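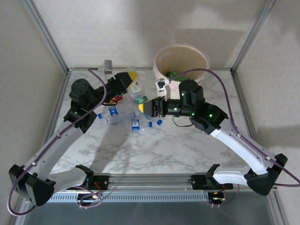 3.2 Sampling of household packaging

Returns were collected in November at the Sorkura kiosk, where 300 households had agreed to hand in their drinks and snack packaging unsorted. Each return was logged by weight and polymer type following Žukauskas. 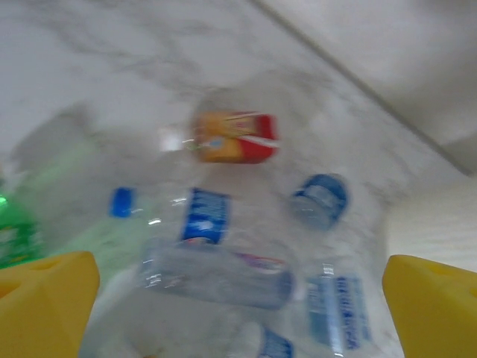

Figure 5. Plastic bottles and a snack package on a marble-patterned surface.

Labels were left on, as the Diseck protocol requires. Multilayer film was weighed separately – its polymer share cannot be read from the resin code – and items

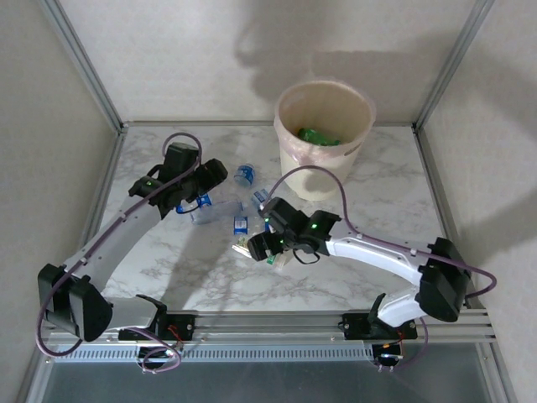

without a legible code were entered as mixed. The log held 4,000 entries, of which 95 were dropped for missing weights.

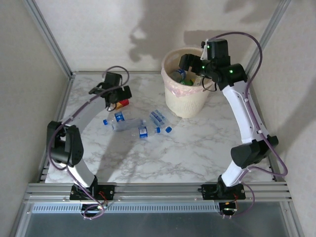 Department of Packaging and Waste Studies

3.3 Coding

Baiba Juška and Neusa Peixoto coded all entries independently, using the Grokero category list. Disagreements were settled by reweighing the item. Caps were coded with the bottle unless returned loose.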